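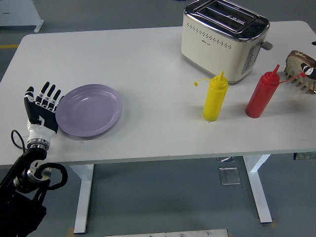

Vernurden asked by email, ahead of the meeting, whether the arm had been under power the whole time, as their insurer would want to know. The answer is yes. Reply to go out with these minutes.

Daven breakfast cell – fault review
Held 19 August 2022, Matport site office

1. Right arm fault
The log was read out. During a toast run the right hand kept its grip after the release command and the arm went on pulling upward. Force at the wrist reached almost 200 newtons before the controller tripped. The stop button had been pressed 2 seconds earlier and was not picked up. No injury. One finger tendon on the right hand has stretched and is to be replaced.
Bañez put the missed stop down to a loose plug in the relay box. The meeting did not accept this as the full cause – the same plug was reseated after fault 7 and passed its check.
The task itself stays as written: bread, toaster, plate, then sauce from the red or yellow bottle.
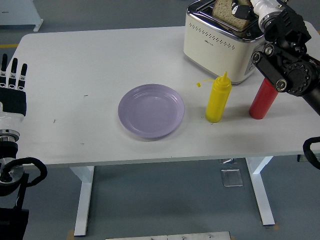
2. Actions
Bañez to supply a new relay box and a written report on the old one.
Grip force limit to be lowered in software and the change logged.
Stop button to be tested at the start of every shift and the sheet signed.
Nobody inside the yellow line while the arms are live.

3. Costs
Repair quote of $3000 received from Bañez. Held over until the report is in.

4. Next meeting
September, date to be set once the relay box arrives.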